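第四讲 维多利亚小说中的家庭女教师：《简·爱》与《艾格妮丝·格雷》对读

课程：十九世纪英国小说选读
授课：Kiprono Were
助教：Nneka Shehu
本讲义供课前预习和课后复习使用。中文不是我的母语，如有表达不自然的地方，请同学们在课后告诉助教，我会在下一版里改正。

一、本讲要解决的问题

上一讲我们读了工业小说，讨论的是工厂主和工人之间的关系。今天我们把目光从工厂移到住宅里面，看一个在住宅中工作、领工资、却又被要求像“淑女”一样生活的人，就是家庭女教师（governess）。

一八四七年，夏洛蒂·勃朗特的《简·爱》和安妮·勃朗特的《艾格妮丝·格雷》先后出版。两部小说的主人公都是家庭女教师，都用第一人称叙述，两位作者又都做过这份工作。但是读者对它们的反应很不一样。《简·爱》很快成为畅销书，《艾格妮丝·格雷》则和艾米莉的《呼啸山庄》合在一起出版，三卷本里它只占最后一卷，当时的评论多数只用几句话提到它。

请带着下面的问题读本讲的材料：同样的职业，为什么一部小说写出了激情，另一部小说写出了疲劳？

二、背景：尴尬的位置

十九世纪中期，中产阶级家庭的未婚女儿如果失去父亲或者财产，可以选择的体面职业非常少。做家庭女教师是其中最常见的一种。她需要会法语、音乐、绘画，有时还要会一点德语或者拉丁语，可是她的年薪常常不比高级仆人高很多。《简·爱》里，简在桑菲尔德的年薪是三十镑，是她在洛伍德学校时的两倍，她自己觉得很满意。艾格妮丝在第一个雇主布卢姆菲尔德家的年薪是二十五镑。同学们读的时候应当注意，小说家把这些数目写得很清楚，这在以前的小说女主人公身上是不多见的。

比工资更难处理的是身份。家庭女教师不和仆人一起吃饭，也不完全属于客厅。仆人觉得她骄傲，主人觉得她应该隐形。《简·爱》第十七章里，英格拉姆夫人和她的女儿布兰奇当着简的面嘲笑家庭女教师，简坐在窗边，每一句都听得见。这一段是本讲课堂细读的重点，请事先读两遍，第二遍请只看座位：谁坐在哪里，谁可以站起来，谁可以离开房间。

三、《艾格妮丝·格雷》：没有浪漫的工作

艾格妮丝离开家的时候十八岁多，她对教育有一种很天真的想象。她以为只要记得自己小时候的感受，就能懂得孩子。第一份工作很快打破了这个想象。布卢姆菲尔德家的长子汤姆喜欢折磨小鸟，而他的父亲和舅舅认为这是男孩子气的表现。艾格妮丝没有处罚的权力，却要为孩子的行为负全部责任。

最有名的情节是鸟巢一段。汤姆从舅舅那里得到一窝幼鸟，准备慢慢地折磨它们，艾格妮丝用一块大石头把幼鸟一下子压死，使它们不必受苦。过去有评论者认为这一段太粗暴，不合适出现在女性的作品里。我建议同学们从另一个方面考虑：这是艾格妮丝在这个家里少数几次真正使用了自己的判断。她的判断是正确的还是错误的，可以讨论，但是它的代价由她一个人承担，女主人事后责备的也是她。

第二份工作在默里家。这里的学生年纪比较大，罗莎莉漂亮而虚荣，玛蒂尔达喜欢马和狗，说话像马夫。和第一家相比，残忍变得文明了。没有人打她，也没有人咬她，只是走路的时候没有人同她说话。安妮写到，从教堂回家的路上，几位先生和小姐的目光越过她或者穿过她，好像她不存在。请把这一段和上面说到的《简·爱》第十七章放在一起读。简是被当面谈论的，艾格妮丝是完全不被谈论的，哪一种更难受？

四、叙述的声音

两部小说都是回忆式的第一人称，但是叙述者对读者的态度不同。

简经常直接称呼“读者”。她在重要的时刻停下来，把我们拉到身边，例如最后一章开头那句很有名的“读者，我和他结了婚”。这种称呼造成亲密感，也造成一种权力：她决定什么时候告诉我们，什么时候不告诉。她很早就认出了回来的罗切斯特的声音，却在一些别的地方故意推迟说明，这是叙述者的技巧。

艾格妮丝的开头是另一种样子。她说一切真实的历史都包含教训，又说她要把不愿对最亲密的朋友说的事情，坦白地放在公众面前。听起来她答应说出全部。可是读到韦斯顿先生出现以后，她开始隐藏。她写自己去看望贫穷的南希·布朗，写天气，写紫罗兰和报春花，很少直接写感情。有的同学在作业里说这是“平淡”，我不反对这个词，但是希望大家能说明平淡是怎样做出来的：短的段落，少的比喻，对话之后没有解释。 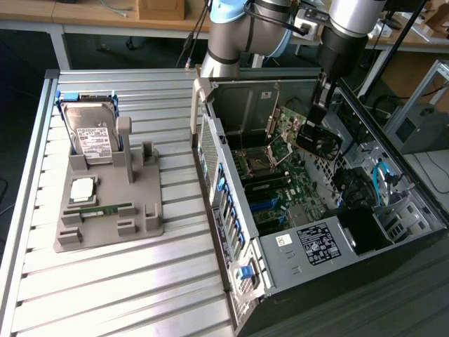 还有一点与声音有关。两位叙述者都有讽刺的能力，只是用法不一样。简的讽刺常常说出口，所以会引起冲突，罗切斯特正是因为她的回答而注意到她。艾格妮丝的讽刺大部分留在叙述里面，她的雇主听不见，只有读者听得见。这样，读者成为她在那个家里唯一的同伴。助教 Nneka Shehu 在讨论课上会发一页对照表，把两人在相似场合说出口的话和没有说出口的话分成两栏，请大家自己填写。

五、结局比较

简得到叔叔的遗产，把它平均分给四个人，然后以独立的身份回到罗切斯特身边。艾格妮丝没有遗产，她和母亲在海边办了一所小学校，后来与韦斯顿先生结婚。很多读者觉得第二个结局太小。但是请注意，在结婚以前，艾格妮丝已经离开了别人的住宅，在自己的学校里工作。简也曾经是乡村学校的教师，可是对她来说那是一段过渡。两部作品对“学校”这个地方的评价，是很好的论文题目。

六、阅读安排

必读：
《简·爱》第十一章至第十七章，第三十八章
《艾格妮丝·格雷》第一章至第五章，第十三章，第二十五章

选读：
讲义合订本中由 Amadi 编的《女教师书信选》，共 22 封，请至少选读 4 封。这些信的写作时间比小说略早，语气与小说很不同，适合用来检查我们对“真实”的理解。
Carnine 的论文《客厅里的椅子》，复印件在阅览室，架号 1081。这篇论文对座位和空间的分析比较细，但是最后一节把两部小说的差别都归于作者的性格，我认为证据不够。

七、书面作业

从下面的题目中选一个，写一篇短文。另外请在文章前面附一段 200 字以内的摘要。

题目一：比较两部小说中女主人公第一次到达雇主家的描写。到达的时间、天气、食物和第一个同她说话的人，各有什么作用？

题目二：鸟在两部小说里多次出现。简在开头读一本关于英国鸟类的书，艾格妮丝则要面对真的幼鸟。请讨论其中一部，或者两部。

题目三：选择一个讨厌的孩子或者讨厌的母亲，说明作者是否给了她或者他公平的机会。

引文请注明章数，不必注明页数，因为同学们用的版本不同。用中译本的同学请写出译者的名字，如果你认为某一句的翻译影响了你的理解，请把英文原句放在脚注里。作业在二月底以前交给助教，迟交的请先写信说明。

下一讲读《维莱特》，请先读前六章，并留意露西·斯诺什么时候对我们不说实话。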